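Radgate Table Clearing Package for single-arm cells

Supplied by Privden Equipment. Reviewed for this page by Dinesh Rao, applications desk.

We sell this package, so read what follows with that in mind. It is a software and gripper-settings bundle for a white research-style arm with a two-finger gripper, and its job is to pick crockery off a table and put it somewhere else. The maker's brochure calls it "the end of the washing-up rota". We would call it a bowl mover, and on some days a good one.

What you get is the Radgate grasp library, a simulated dining room for trying out your own layouts, and 20 hours of remote help from the Krishnan support desk. The arm, the pedestal and the table are not included. Customers keep asking.

The dining room is where nearly all buyers start, and we suggest you stay there longer than the brochure says. Nothing breaks in it. You can move the box, swap the bowl and run the job again before lunch.

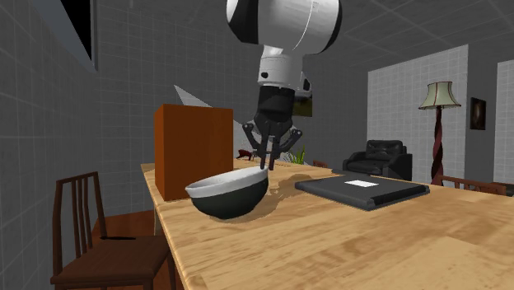 Gripper at the rim of a tilted bowl, Radgate simulated dining room.

Bowls are the fair test. A mug has a handle and a plate lies flat, but a bowl has a curved wall and a rim that moves when you touch it. The library takes hold of the rim with one finger inside and one outside. That works well enough with thick, rounded edges. We would not promise the same for thin china, and neither does the small print.

Reach is the second thing to check. Izzati Nasution at our Cleltham showroom has laid out over 2000 test tables in the software, and her advice is to draw your table to scale before you order anything. A tall item standing next to the bowl limits which side the gripper can come in from. So does a chair, if someone has left it pulled out. People do leave chairs pulled out. 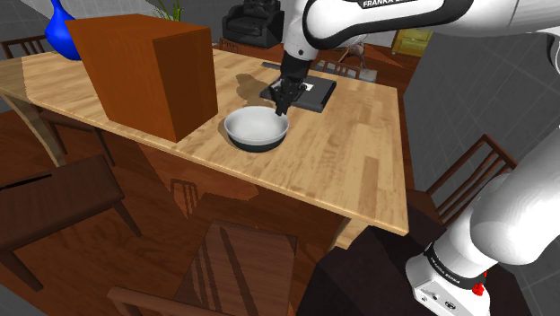 Pedestal-mounted arm working across a long table, with a tall box to one side of the bowl.

Can it do the chore, then? Part of it. Clearing a table at home means scraping, stacking, carrying, wiping and knowing that the half-full glass belongs to somebody who is coming back. The package covers the lifting and the putting down — on a table it has a model of, with items it has been set up for. It does not scrape or wipe. It has no view on the glass.

On the shop floor the case is a little stronger. If the same few items turn up in the same area all day, you can tune the grasp once and leave it alone. A canteen return hatch might suit. A family kitchen, in our opinion, does not suit yet, and we have turned down 2 orders on those grounds.
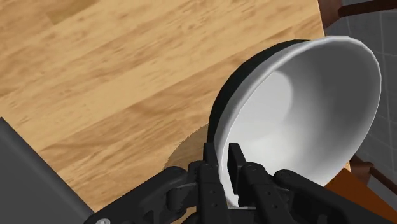

Rim grasp, close up: one finger inside the bowl, one outside.

Please don't judge the package by grip pictures, ours included. A held bowl tells you the fingers can close on a rim. Ask any seller for the full run, failures left in, with your own crockery loaded. We will do this for you at Cleltham if you send measurements first.

Specification
Gripper type: two-finger, parallel or linkage
Arms supported: one per licence
Licence term: 5 years
Simulated rooms: dining room only
Liquids: not supported
Stacked items: not supported (the brochure says "coming soon", as it did in January)

Returns are accepted on unopened licences. Support hours with Krishnan cannot be refunded once booked. For a demonstration, contact the Cleltham showroom and ask for Izzati.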